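Stitside cede sus diseños a los colectivos vecinales

El taller textil Stitside ha puesto a disposición de las asociaciones de barrio una serie de parches bordados, pañuelos y pegatinas de creación propia. Su coordinadora, Zineb El Khatib, recibió a este boletín un martes por la tarde en la sede de Gisasetti.

«Los diseños pertenecen a quienes los firman y los ingresos van íntegros al grupo que cada artista designe», explicó. La primera tirada consta de 3000 pegatinas y 200 parches, fruto del trabajo de 22 artistas. La pieza más solicitada es Bai, un puño bordado en hilo rojo que cuesta cuatro euros.

Preguntada por los criterios de admisión, El Khatib indicó que no se aceptan encargos de empresas. «Hemos rechazado propuestas generosas – alguna, con pesar – porque el acuerdo fundacional es claro en ese punto».
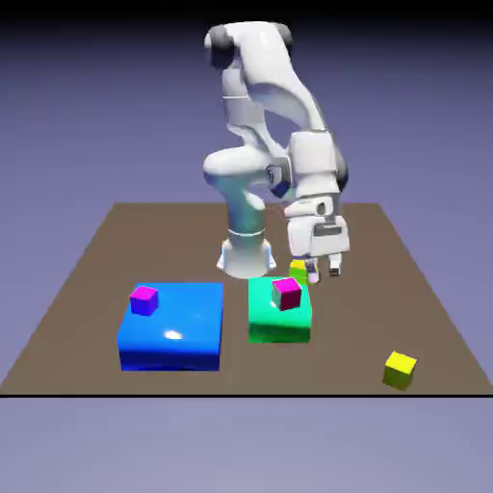
La coordinadora añadió que los pedidos se tramitan por medio de Cikbridge y que los grupos sin recursos pueden solicitar el material sin coste. «Basta una carta firmada por la asociación», precisó. El plazo para presentar nuevos diseños permanecerá abierto hasta febrero.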